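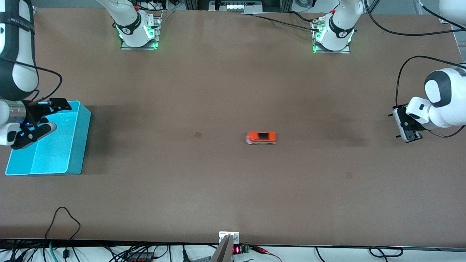

Mixed grippers on a two-arm cell: should both sides be the same?

Posted in Grippers and End Effectors
Orysia Kravchuk

Our laboratory operates a two-arm tabletop cell for sorting small objects into a divided bin. The arms are of the same model, but the grippers are not. One arm carries a black gripper with angular fingers, and the other carries a black-and-white parallel gripper with two short fingers. We are evaluating whether to standardize on one type before the next round of trials in April.

Over the trial period we logged 1,858 pick attempts with toy cars, blocks and similar items. The parallel gripper was more consistent on objects lying flat on the table. The angular fingers performed better when reaching into the bin, where the divider limits the approach. Toy cars remain the most difficult item for both, as they roll when one finger makes contact before the other.

I would appreciate guidance on two points. First, is there a recognized disadvantage to keeping different grippers on the two arms? Second, can the rolling be addressed in the controller, or does it require different fingertips? The controller is a Grutdale unit running the standard motion package.

Oľga Hrnčiar
Accepted by the poster

There is no general objection to mixed grippers, provided that each has its own tool definition in the controller. Please confirm that mass, center of gravity and tool center point are entered separately for each arm. Copying one definition to the other arm is a frequent source of small height errors, and these are easily mistaken for a gripper fault.

With regard to rolling, I would address the approach first. Align the fingers so that they close across the width of the car, at right angles to its direction of travel. Closing along its length pushes it on its wheels. Reduce the closing speed for the final 4 mm and check that both fingers arrive together. If one is consistently early, correct the lateral offset before changing any hardware.

Should the problem persist, softer fingertip pads are a reasonable next step. We tested pads from Ekgate and from Khúc at our site. The Khúc pads held curved surfaces better but required replacement sooner.

I would also recommend logging the two grippers separately by object type — a combined success rate will not support a purchasing decision.

sonddale_support

Check your cables too. A loop that is too short can pull on the wrist at full reach, and one that is too long may catch on the bin.

Orysia Kravchuk

Thank you both. The tool definitions were identical on the two arms. I have entered separate values and will repeat the toy car trials with the slower close before ordering pads.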